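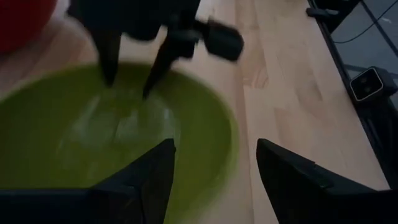

A mixing bowl is an open, round-bottomed or flat-bottomed vessel used to combine ingredients before they are cooked, baked, chilled, or served. It differs from a serving bowl mainly in its proportions, its wall angle, and the treatment of its rim. Plastic examples, such as a large olive-green bowl with an outer lip, form one of the main product groups, alongside stainless steel, glass, and glazed ceramic. The term is sometimes extended to the detachable bowl of a stand mixer, although trade catalogs usually list that item as a machine part.

Form

The inner profile of a mixing bowl is normally a continuous curve from the rim to the base. A continuous curve lets a spoon, whisk, or scraper stay in contact with the wall through a full stroke and leaves no corner in which dry flour can collect. Bowls with a sharp junction between wall and base are cheaper to stack and ship but are harder to scrape clean.

The ratio of depth to diameter depends on the intended use. Deep bowls hold liquid batters and whipped cream with less splashing. Shallow, wide bowls suit folding, tossing, and the rubbing of fat into flour, where the hands need room. General-purpose bowls fall between the two, with a diameter close to twice the depth.

The base may be a flat disk, a raised foot ring, or a molded recess fitted with a rubber pad. A foot ring concentrates the weight of the bowl on a narrow circle and reduces rocking on an uneven counter. Rubber pads resist sliding but can trap water and may loosen after repeated machine washing.

Rim

Rims are classed as plain, rolled, or flanged. A plain rim is the cut or molded edge of the wall with no added thickness. A rolled rim, common in sheet steel, is formed by curling the edge outward, which stiffens the bowl and removes the sharp edge. If the roll is left open on its underside, it can hold food residue and wash water, and closed or welded rolls are preferred in commercial kitchens.

A flanged rim projects outward as a flat or slightly turned lip. It is the usual form in molded plastic. The flange stiffens the opening, gives the fingers a grip, and can carry the groove or bead that retains a snap-on lid. Pouring spouts are made by drawing a short section of the rim outward. A spout improves control of thin liquids but interrupts the seal of any lid that does not follow its outline.

Materials

Stainless steel bowls are light, do not chip, and change temperature quickly. The last property is useful when a bowl must be chilled for cream or set over simmering water. Steel cannot generally be used in a microwave oven.

Glass bowls are made from soda-lime or borosilicate glass. They allow the contents to be viewed from the side and do not absorb odors or stains. Their weight makes them stable under a hand mixer but tiring to lift when full. Soda-lime glass is tempered in many household lines to improve its resistance to impact.

Glazed ceramic bowls are heavy and hold heat well, and for this reason they are often chosen for proofing yeast dough. The glaze must be intact. Crazed or chipped glaze exposes the porous body, which takes up moisture and fat.

Plastic bowls are most often made from polypropylene, melamine resin, or high-density polyethylene. Polypropylene is flexible and tolerates most dishwashers. Melamine is rigid, takes a glossy surface, and is used for colored ware, but it should not be heated in a microwave oven. All plastics scratch more easily than steel or glass, and scratches hold fat, which interferes with the whipping of egg whites.

Manufacture

Steel bowls are produced by deep drawing or spinning. In deep drawing, a flat circular blank is forced through a die by a punch, sometimes in more than one stage with annealing between stages. Spinning presses a rotating blank against a form with a roller and is used for short runs and large sizes.

Plastic thermoset ware is compression molded from powder. Thermoplastic ware is injection molded, with the gate usually placed at the center of the underside, where a small raised mark may remain. Wall thickness is kept even so that the part cools without warping. Pigment is added to the resin before molding, so the color runs through the full thickness and does not wear away.

The Grenura works at Skotdale, which made molded kitchenware under the Doltico name, listed its largest household bowl as pattern 467. The bowl was supplied with a lid as pattern 3706. The two numbers were assigned from separate series, and later catalogs dropped the lid number and sold the parts as a set.

Sizing and nesting

Capacity is stated in quarts in the United States and in liters in most other markets. The stated figure normally refers to the volume at the brim. Working capacity is lower, and recipes that involve whipping or rising call for a bowl at least 2 times the volume of the unmixed ingredients.

Nesting sets are graded so that each bowl sits inside the next. Sufficient taper is needed to prevent the bowls from locking together when a partial vacuum forms between them. Molded sets often include small ribs under the flange to hold the walls apart.

Care

Steel and glass bowls may be washed at high temperature. Abrasive pads dull polished steel and cloud plastic. Stains from tomato and turmeric on plastic are caused by fat-soluble pigments and are reduced by prompt washing with detergent. Bowls should be fully dry before nesting.

See also

Batter
Colander
Deep drawing
Melamine resin
Stand mixer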